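The kitchen blind is finished and hung, and since I had to work out the fold spacing from scratch I am writing it down before I do the same window on the other side of the door. Most instructions for roman blinds give a table of drops and tell you to pick the nearest. My window was between rows.

The old blind was a roller that came with the house. The spring had gone and the fabric had cracked along the line where it sat at half height. I wanted something that would take the afternoon sun off the bench without making the room dark, and I had a length of Vasar linen-cotton left from the dining chair covers, so the fabric choice was already made. It is a mid-weight plain weave, slightly slubby, and it frays if you look at it. I prewashed the linen and the lining together on warm and dried them on the line. The lining lost a little in the warp and the linen lost rather more, and I would not trust any blind made from unwashed linen in a kitchen.

Measuring

Measure the drop inside the reveal in three places and use the shortest. Measure the width at top, middle and bottom and do the same, then take a few millimetres off each side for clearance. Mine is an older timber reveal and it tapers, so a blind cut to the width at the top would have jammed on the way down. Check the diagonals too. If they differ by much, square the blind to itself and accept an uneven gap down one side, because a blind cut to match a crooked window will never fold level.

My finished drop was 1503 mm. The section at the top, which sits over the timber headrail and never folds, takes 54 mm of that. The remaining 1449 mm is the part that moves.

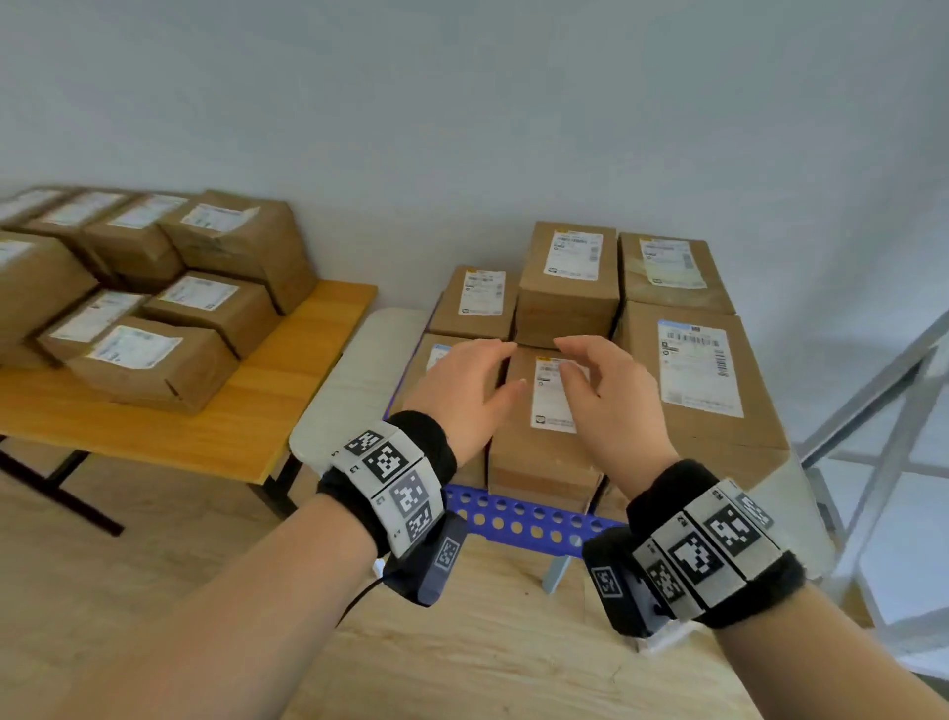

The rule for a blind that stacks evenly is that the bottom panel is half the height of every other panel. When the blind goes up, each full panel folds in half behind itself and the bottom panel hangs down in front at the same depth. So if you have three laths, you have three full panels and one half panel, and you divide the moving drop by 7. Four laths, divide by nine. Two laths, divide by five.

For mine that gave 207 mm. The bottom lath pocket sits 207 mm up from the hem, and each one after that is 414 mm above the last. The third pocket is then 414 mm below the underside of the headrail section, and that is your check. If the final gap does not match, the arithmetic is wrong or the chalk slipped.

Some makers add a bit to the bottom panel so the hem shows below the folds when the blind is up. I left it flush. With a patterned fabric or a trim I would probably add it, taking the extra off the moving drop before dividing.

I did consider four laths. It would have made a shallower stack and let in more light at the top, but it also means another row of rings, and a linen this weight gets bulky where the folds sit against each other. Three was enough.

Cutting

Pull a thread for the cross grain. I know a set square is quicker. The last time I used one on this type of cloth the hem had a visible lean by the end of the first summer, and once the lining is in there is no way to correct it short of taking the whole thing apart.

Face fabric: finished width plus a side turning on each edge, finished drop plus a double hem and enough at the top to wrap over the headrail. Lining: finished width less a little on each side, so it sits back from the edge, and the drop plus an allowance for the pockets. Each pocket is stitched 23 mm from its fold, so each one eats 46 mm of lining. Three pockets is 138 mm. I forgot this allowance on a bedroom blind years ago and had to piece the lining, and the join shows as a dark band whenever the sun is behind it.

Mark the pocket lines on the right side of the lining. Pencil is fine on a cream lining if you use it lightly. Water-soluble pen is also fine but test it, and do not iron over it before it has been rinsed out. For each pocket you need two lines, 46 mm apart. Fold wrong sides together so the lines meet, pin across the fold and stitch along the line. Press each one upwards as you go and measure from the hem after every pocket. Errors add up, and they all end up at the headrail.

Joining the lining to the face

I press the side turnings of the face fabric first and slip-stitch the lining in by hand. It can be done on the machine by making a tube and turning it through, and Uldis Mets, who taught the evening class where I learned to do this, maintained that nobody outside the trade could tell. I can tell. The machined edge rolls slightly toward the back on a loose weave and the pockets never sit exactly square across it.

Lay the face fabric wrong side up on the biggest flat surface available. I used the floor with a cotton blanket under it. Place the lining on top, right side up, smooth from the centre out, and pin along each pocket line through both layers. Then catch the pocket seam to the face fabric with a small stab stitch, four or five across the width. These are visible from the front if you go looking, so match the thread to the linen and keep the tension slack. A tight stitch makes a dimple, and side light finds every one of them.
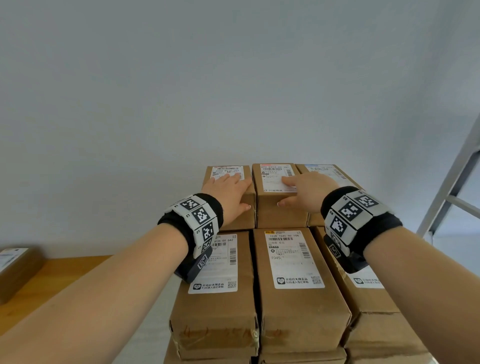 The bottom hem is a double turn with a flat aluminium weight bar in it. The bar should be shorter than the finished width by a few millimetres so that it does not push at the ends of the hem. I left one end of the hem open to take it out for washing and closed it with three stitches that can be snipped. The pocket ends are done the same way, one side closed permanently and the other side tacked.

For the laths I used the flat timber type from Van Wijk, sanded at the ends. Their fibreglass rods are thinner and lighter and would suit a sheer. With the Vasar I wanted something that would hold a straight line against the weight of the cloth.

Hardware

The rings go on the pockets, never on the face. One column near each side and one in the middle. Sew them through the fold of the pocket with doubled thread and finish off each ring separately, so that one failing does not take its neighbours with it.

The headrail is a length of dressed pine, covered in offcut lining and stapled at the back, with hook-and-loop along the front. The sew-on half goes on the blind and the adhesive half on the timber, with staples through it, because adhesive alone lets go in a kitchen. I used a Warnholm cassette with an enclosed chain for the lift. If you use any cord or chain at all, fix the tensioner to the wall so there is no free loop, and fit breakaway connectors on the back. Look up the current rules where you live before buying anything second-hand, as a lot of older kits no longer comply.

Hang it, level it, then raise it and dress the folds by hand. Tie it loosely with strips of lining and leave it up for a couple of days. Linen needs this more than cotton does. Mine came down with the creases in the right places, apart from the lowest fold on the left, where one cord was a touch short. Adjusting the cord lock fixed that.

Total fabric waste was one narrow strip from the selvedge side and a square that might do for a pot holder. The second window has a shorter drop, so I will probably go to two laths and divide by five. I will post those figures if they turn out differently from what I expect.

3 comments

Rukhsana Hayat
Does the dividing rule still work if the headrail section is deeper? I have a pelmet to clear at the house in Vovgate and it would need to be about double yours.

Dimas Khoo
@Rukhsana yes, just take the whole fixed section off the drop first and divide what's left. I did a deep one over a sliding door that way. Mind you the stack drops lower so check it clears the handle.

Rafferty Dunleavy
I machine mine and turn them through and I've had no rolling, but that's with a tight drill. Agree on the thread pulling for linen. What needle did you use for the pockets? My lining puckers at every start and stop.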